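Household Chores Project: Progress Report to the Grernerer Fund
Simulation phase, kitchen tasks

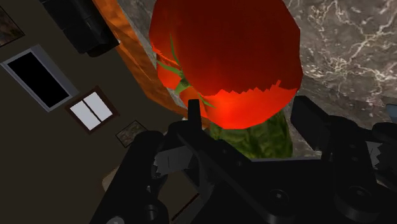

Page last changed: 12/25/21

Since our May report we have moved from "can the arm find the object" to "can the arm put the object where a person would want it," and we are very pleased to say that the answer is now yes often enough to be interesting. The question you asked us when you agreed to fund this work was whether machines can do household and shop-floor chores yet. Our short answer today is: a few of them, slowly, in a kitchen that holds still. That is a good deal more than we could say in May, and the rest of this report explains where the gains came from and where the work is still stuck.

Where we are

All the kitchen work in this period was done in simulation, as agreed in the revised plan. The simulated kitchen has a marble-look surface, windows and pictures on the walls, and a stock of produce that we can drop anywhere we like. The camera view at the top of this page is from the produce task, with the tomato up close to the gripper and something green and leafy underneath it. Views like that are what the controller has to work from. It gets no floor plan and no list of what is on the counter.

Produce has become the center of the project, a little to our surprise. We had planned to spend most of the period on cups and plates, and we did do those, but a tomato asks so much more of a gripper. It is round, it rolls, it has a stem that gets mistaken for an edge, and in a real kitchen it would bruise. Anyone who has stocked a shelf knows the feeling of picking up the one that was holding all the others in place! We think a system that can handle a tomato properly has learned something that will carry over to a lot of other jobs.

Results this period

We ran 473 full trials of the produce task. A trial starts with the arm parked and ends when the item is resting in the target spot or when the time limit runs out. We count a trial as a success only if the item ends up where it should, nothing else has been knocked off the counter, and the arm has let go. That last condition sounds silly until you have watched a perfect pick followed by an arm that will not open its fingers.

The controller now succeeds on well over half of these trials, where in May it was succeeding on very few. We are holding back the exact rate until the scoring has been checked by our partners in Mistville, because we changed the scoring rule partway through and some of the earlier trials need to be scored again under the new one. The full table will go out with the next report. We would sooner give you one number we can stand behind than two that disagree.

What we can say now is which parts got better. Reaching toward the item is close to solved for anything in plain view. Closing on the item is good for single pieces and fair when something leafy is underneath or beside it. Carrying is good. Placing is the weak part, and most of our failures are now placing failures, with the item dropped from too high or let go while the arm is still moving.

The gain in closing came from one change that we are quite excited about. Before, the controller picked its grip once, from a distance, and stuck with it. Now it looks again on the way in and is allowed to change its mind up to 4 times before it commits. It costs a few seconds and the motion looks hesitant, almost shy, but the number of missed grabs fell off sharply as soon as we turned it on. People do the same thing without noticing.

What the simulator does not tell us

We want to be plain about this part, as you asked us to be at the review. The simulator is generous in some ways and unfair in others.

It is generous about contact. Surfaces have the grip we give them. A simulated tomato does not split, leak or leave a film on the fingers that changes the next pick. Our contact settings came from bench tests at Cekport on rubber balls and a few real vegetables, and we know they are too kind to the machine when the item is heavy for its size.

It is unfair about looks. Shapes are simpler than the real thing, so a tomato has flat facets on it, and the edges of objects sometimes break up into jagged little teeth. Parts that sit close together can cut into one another on screen. None of this matters much to a person watching, who sees a tomato and moves on, but the controller takes all of it seriously. We spent a good two weeks chasing what we thought was a grip problem, and it came down to the controller reading a ragged edge as a second object. We have since added more variety in lighting and texture to the training kitchens so that it learns to leave such things alone.

There is also the matter of tilt. With the camera riding along with the arm, the whole room swings over to one side as the wrist turns. Windows and walls end up on the diagonal. Early versions of the controller were badly thrown by this and would pull back to level before every grab, wasting time and often bumping the counter edge. The current version works happily from a steeply tilted view, and that may be the change we are proudest of, even though it will never show up as a line in a results table.

Shop-floor tasks

This side of the project has had less of our time, and the progress is smaller. Our plan listed 5 shop-floor chores: restocking a low shelf, clearing a return bin, wiping a counter, folding a flat box, and moving produce from a crate to a display. The last of these shares nearly everything with the kitchen task, and we have an early version running in the simulator. Restocking works for boxed goods when the shelf is half empty and fails when it is nearly full, as there is no room for the fingers to back out.

Wiping has gone better than we hoped. The controller covers a clear counter evenly and goes around objects in its way. It does not yet lift them and wipe beneath, so the finished job looks like the work of a teenager in a hurry.

Box folding has not been started. Clearing the return bin was tried and set aside, and we would like to talk with you about whether it should stay in the plan. Mixed items in a deep bin are a hard problem in their own right and could easily eat the remaining budget without giving you a fair picture of everything else.

So, can machines do chores yet?

We get this question from everybody who hears about the project, and we enjoy it every time. Our current view, for what it is worth:

Moving one known thing from one open spot to another is a chore a machine can do now, in simulation, with patience. We expect this to hold up on the real arm with some loss.

Moving one thing out of a pile without upsetting the pile is close. It works on good runs and we understand most of the bad ones.

Tidying a kitchen, in the sense that a person means when they say it, is still far off. The hand is only part of the trouble. The machine has to know that the tomato goes in the bowl and the stem goes in the trash, that one cup is dirty and the other is somebody's coffee, and when to stop. We have not worked on that and did not promise to, but it comes up so often in visits that we felt it belonged in the report.

Spending and schedule

Spending is in line with the plan. Computing costs ran over in the first half of the period, when we were training with the larger set of kitchens, and came back down once we moved the overnight runs to the shared machines. The overrun was covered from the travel line, which we had barely touched. No change to the total is requested.

The schedule has slipped in one place. The wrist mount for the real arm, on order from Szűcs, was delivered later than planned and needed a second set of mounting holes. It is fitted now and the arm passes its self-checks. We lost bench time that we had meant to use for contact tests, and those have been pushed into the next period.

Next period

Rescore the earlier produce trials under the new rule and publish the full table.

Repeat the contact tests with a wider range of real produce, including soft and leafy items, and update the simulator settings to match.

Work on placing. We have two ideas here, a slower final approach and a check that the item is resting on something before the fingers open. Either could be tested quickly and we plan to run both side by side.

Move the single-item pick to the real arm, starting with 24 trials on one counter with one kind of item - tomatoes, of course - before we add anything else. If those go well we would love to have you come and watch the next set. The bench area at Cekport is small but there is room for visitors, and any tomatoes that survive will be going into lunch.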